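How do you clean up a white plastic folding table? (and what to do with the keys that live on it)

Asked by Trutari on a Thursday in March | Filed under: Home > Entryways & Drop Zones > Cleaning
1,276 views | 2 people are following this
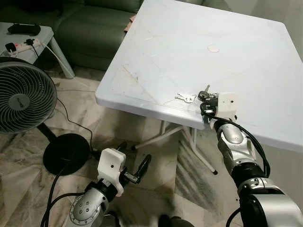 My key table: one loner, one big bunch, plus the stains.

Hi all! I finally have a spot by the door for a table and I am way too excited about it. It's a square white plastic one with metal legs, and it's going to be where keys get dropped when we come in. Up to now they've gone in coat pockets, on the fridge, in the bathroom once...

Two things I need help with.

First, the top. It has faint scratches all over and some brownish stains, and the worst is a patch of tan smudges toward one corner. There's also a little round beige mark that could be an old sticker or could be one more stain, I can't decide. I've tried dish soap and a sponge and it got a tiny bit better. What would you use that won't leave it looking duller than it does now?

Second, the keys. There's a single silver one that I want to keep apart from the main bunch, and the main bunch is a monster, with fobs and rubber-headed keys all crammed together. I love the idea of a tray but I'd also love hooks! Does anyone have a setup that a whole household sticks to? We're renters, so I'd like to keep holes in the wall to a minimum.

Thanks so much, this site got me through my closet last year and I'm still proud of it!

3 answers

Drurden
83 people found this helpful

Oh, I love a drop zone question! I've brought back a couple of tables like this and they clean up better than you'd expect.

Start with baking soda and a little water, mixed to a paste about as thick as toothpaste. Spread it on the tan patch, leave it ten minutes or so, then rub in small circles with a soft damp cloth. Wipe, look, and do it again if the color is still fading. Most brown marks on white plastic are dirt sitting in the scratches, so they come out slowly, a bit each round. Try it on the underside first because some tops get a shine rubbed into them.

If that stalls, a melamine sponge (the white eraser kind) is great, but go gently. It's a very fine sandpaper, really, and if you lean on it you get a matte spot that picks up dirt faster than before. No scouring powder, no green pads, no acetone!! Acetone can melt the surface and then you have a new problem.

For the round mark, try a fingernail at the edge. If it lifts even slightly it's a sticker, and a dab of cooking oil left on for half an hour will loosen the glue. Wash the oil off with dish soap after. If there's no edge to feel, treat it like the other stains.

The scratches will stay. Mine did, and after a week I stopped seeing them.

And get a felt-bottomed tray for the keys. A heavy bunch tossed onto bare plastic every day is how you get more of those little lines. The raised rim on the table is nice too, it should help stop a loose key from sliding off.

Flunness
2 people found this helpful

just put a tablecloth on it lol. wipe-clean one. cut it to size, done in five minutes, and you can pick a fun color

Abdel Rahman

Drurden has the cleaning covered so I'll talk keys, my favorite subject.

Split the monster! Lay every key out on the table and sort them by how often you use them. Daily ones go on one small ring. Anything you use once a month goes on another, with a paper tag, and lives in a drawer. The ones you can't match to a lock go in an envelope with the month written on it. When I did ours I found out I'd been carrying the key to a bike lock we gave away.

Your single silver key needs its own thing to sit in, a small dish or even a jar lid, in a different color from the tray. If it goes in with the others it'll end up under them. Put a bright cap on it as well, the hardware store has them for next to nothing.

On hooks for renters: the stick-on ones are fine for a light ring, but check the weight on the pack before you hang anything with several fobs. Clean the wall with rubbing alcohol, press hard, and wait an hour before you use it. We had one come down in the night and it sounded like a burglary.

One small thing about folding tables by a door. Push it right into the corner if you can and see that the legs are fully opened out. People lean on it while they take their shoes off, and it walks a little across the floor each time.

Please post an after photo, I want to see that tan patch gone!

Comments (2)

Trutari: The paste is working!! Two rounds in and the patch is a lot lighter. Still no verdict on the round thing, oil goes on tonight.

Drurden: Yay! Change the cloth when it turns gray, otherwise you're spreading it around.

Tags: plastic furniture, stain removal, key storage, renters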